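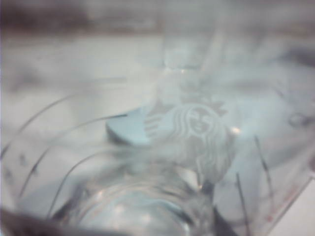 Teaching an arm about see-through cups

January 11, 2021

So I'm back at it after the holidays, and the thing on my plate is still cups. Clear plastic cups, the kind you get an iced coffee in. If you read my December post you know I was grumbling about them then too, and I'd love to tell you I've moved on to something more glamorous. Nope!

Quick catch-up for anyone new. I collect demonstrations for a project we call Drornine. I drive the arm through a task by hand, everything the cameras see gets saved along with how the arm moved, and later the learning system tries to work out how to do the task by itself. That means my days are mostly picking things up and putting them down again, with coffee in between (iced, so at least I'm supplying my own materials).

The goal for this batch is about 300 good examples. Good is the important word there. I throw out any run where I dithered, or bumped the cup and then fixed it, or went in at some silly angle I wouldn't want copied. I used to keep the messy ones and figure the model would sort it out. The model learned to dither. It would drift up to a cup, stop, back off a little, think about life, and drift in again, and it was exactly like watching myself on a Monday-morning kind of day. Pretty embarrassing, so now I'm strict.

What makes clear cups such a pain is that from up close there's hardly any cup to look at. You get whatever is behind it, only hazier, plus a few shiny spots that slide around when the arm moves. The printing on the plastic helps a lot. My hunch is that our first model, Pultulau, was finding the logo and ignoring the rest, so it did fine until a cup got turned the wrong way and then it grabbed for thin air. These days I turn the cups between runs and try not to have a favorite side. It's harder than you'd think, my hand wants to put the logo facing front every time.

The other change is water. I'd been doing everything with empty cups, and an empty cup is so light that a sloppy grip pushes it along the desk before the fingers close. With a bit of water in the bottom it stays put, and you also get a waterline for the camera to pick up on. I like having different levels in the same setup, so the system can't decide that one amount is what a cup looks like.

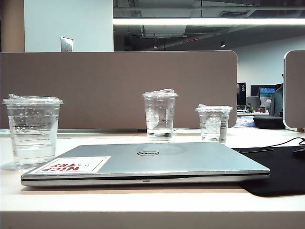

I've gone back and forth on how tidy the desk should be. My old rule was to clear everything off, and the runs came out lovely and clean and then fell apart the second we tried them on a desk where people do their work. Now a laptop can stay, cables can stay, whatever. The lids on my cups are getting pretty crumpled too, and I'm leaving them that way, because a used cup looks used.

Size is next on my list. The grip that suits a narrow cup is too tight for a wide one, and I've caught myself opening the fingers all the way every time out of laziness. I want the approach to be different for each cup, so I'm going to do a block of runs where I set the opening early and leave it alone.

After that, Testen, which is our name for the round where the arm has to manage without me. I'll have a towel ready.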